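Dergate Robótica Asistencial
Hilo · septiembre de 2024

1/ Dergate informa de una incidencia de seguridad detectada en su entorno de simulación durante la validación del controlador de agarre para manipuladores de uso doméstico. No ha afectado a ningún equipo físico ni a ninguna persona.

2/ El fallo se localizó en el módulo de límite de fuerza. En determinadas condiciones, el controlador daba por cerrada la pinza antes de recibir la confirmación del sensor y ordenaba el desplazamiento del brazo con el objeto sin asegurar.

3/ La campaña constaba de 2.070 ensayos de recogida de objetos sobre mesa. En 44 de ellos se registró la orden de desplazamiento prematura. En 29 de esos casos, además, el brazo superó el umbral de velocidad fijado para trabajar cerca de personas.

4/ La parada de protección simulada actuó en todos los casos de exceso de velocidad, pero lo hizo con un retardo superior al admitido por nuestro procedimiento interno. Por este motivo la incidencia se ha clasificado como grave.

5/ El origen es un error de sincronización introducido en la última versión del planificador, desarrollado conjuntamente con Osonness. Ambas entidades han retirado dicha versión. Las instalaciones que utilizan la anterior no precisan ninguna actuación.

6/ La revisión independiente ha sido encomendada al laboratorio Đorđević, que ha recibido los registros completos y el código del módulo afectado. Su informe preliminar se espera en octubre.
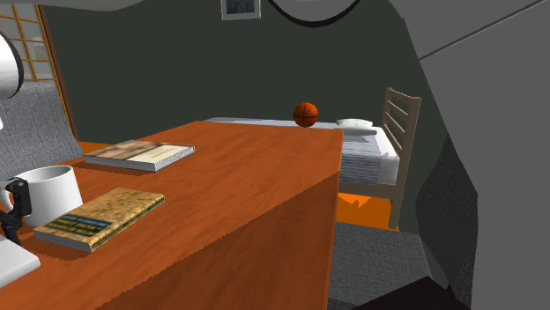 7/ El límite de fuerza debe verificarse también cuando la pinza trabaja junto a objetos próximos entre sí, y las pruebas anteriores lo hacían casi siempre con piezas aisladas. Los escenarios de dormitorio, con una taza blanca pegada a un libro y el dedo de la pinza a la altura del asa, pasan a ser obligatorios antes de publicar cualquier versión. Se medirán por separado el contacto con el objeto de destino y el contacto accidental con los contiguos.

8/ Quedan suspendidas las pruebas físicas previstas en Plellodbridge hasta que el controlador corregido complete más de 2.000 ensayos simulados sin órdenes prematuras. Los centros colaboradores han sido notificados por escrito.

9/ Las entidades que hayan descargado la versión retirada deben desinstalarla y remitir sus registros de fuerza y velocidad por el canal habitual de incidencias. El informe definitivo se publicará en este mismo perfil.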